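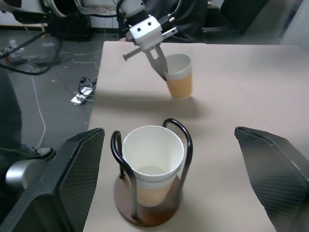 I have become completely hooked on making my own squash, and if you have a bag of oranges going soft in the bowl I want you to be hooked too. It started with a cheap net of them from the market in Gremevham and a wet afternoon, and now there is a shelf in my fridge that nobody else is allowed to touch. I try every batch in a plain paper cup, the sort with a white rim and a warm orange-tan colour lower down, stood on a pale table by the window. Glass is prettier, I know, but paper cups are light and I can line up different strengths without a pile of washing up afterwards (I rinse them and use them again until they go floppy).

The recipe, such as it is: 300 g of sugar, the juice and zest of as many oranges as it takes to fill my small pan halfway, and 2 lemons. Warm it slowly. Slowly! The first time I let it boil hard and it came out tasting like marmalade that had given up. You want the sugar to melt and the zest to start smelling lovely, then off the heat, lid on, and leave it be. I strain mine through an old tea towel into a Clirell bottle, the one with the wide neck, and it keeps for a week in the fridge. 168 hours, if you are the kind of person who writes the time on the label, and I am.

Zest is where all the flavour is, by the way. I used to squeeze the oranges first and then try to grate a sad, collapsing half, and my knuckles still remember it. Grate first, squeeze second.

Then I got carried away and started adding things. Ginger is brilliant, just a few slices dropped in while it warms. Rosemary was a surprise -- one short sprig, no more, or it tastes like a roast dinner. Cardamom I am still arguing with. Bay leaf did nothing at all that I could detect, and I left it in overnight.

I took a bottle of the ginger one to the winter fair at Wendalholm and mixed it 100 ml to a big jug of fizzy water, which was far too weak, so we kept tipping more in until people came back for seconds. Next time I'll mix it at home first. I also want to try it hot, with a bit of honey, while the weather is still foul enough to enjoy it.

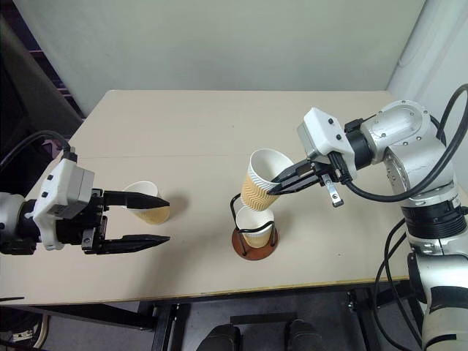 Reddy wrote under my last post that I should be saving the squeezed halves as well, covering them in sugar overnight and pouring off the syrup in the morning, and that it beats anything made in a pan. I tried it the very same evening and oh, it's good! Thicker, a bit bitter, and so strongly orange that a spoonful does a whole cup. You don't get much of it, so I've been keeping mine in a jam jar and putting it on porridge.

Blood oranges next, if the market has any left this February.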